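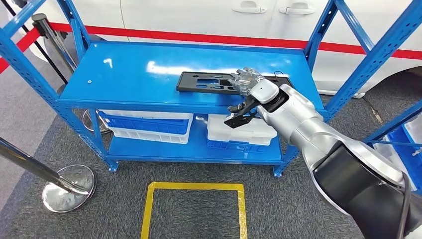 Should a small town put its harvest race on a poster for tourists?
I'd say go ahead, as long as the locals still get the good spots on the fence.

I grew up going to the raft race at Nokosstead, and I've got feelings about it (too many, my family would say). Back then it was a bunch of farm crews on homemade rafts, a brass band that knew four songs, and fried dough. Last time I went there were 2670 people on the bank, and you could hear six languages in the line for the restrooms. I loved it! I also couldn't see a thing.

People grumble that visitors ruin a tradition. I don't buy it. What bugs me is the viewing platform – 50 seats, sold through tour packages, parked right where the old crews used to stand and yell at their kids.

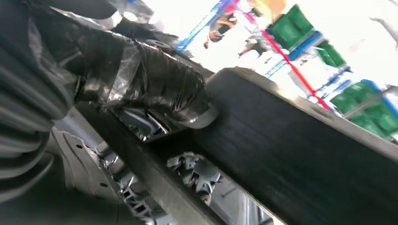

What I'd change

Move the platform down to the Mulcahy bend. The view is great there, the rafts come around fast, and somebody nearly always falls in. Keep the start line free and open, first come, first served, the way it was. And please, leave the band alone. Four songs is plenty.

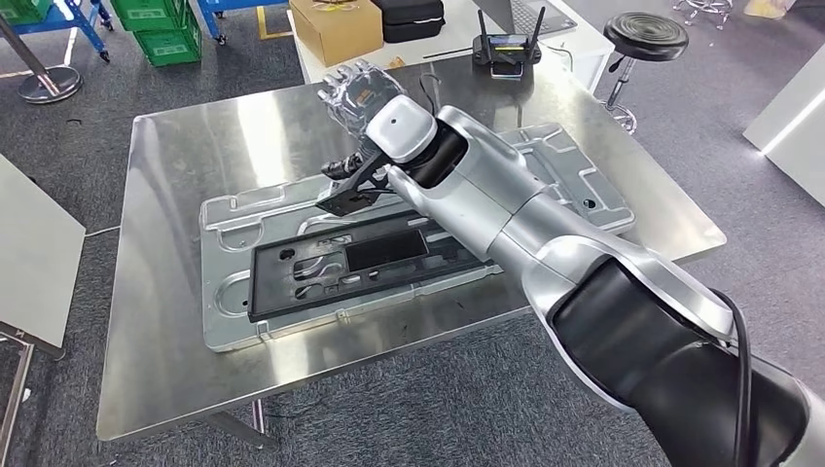 Brilach, February

I'm writing this part from the next valley over, where they have a lantern walk that draws 700 people and doesn't sell a single seat. You show up, you get handed a lantern, you walk. I had soup with total strangers afterward and stayed way past my bedtime – I'd go back tomorrow.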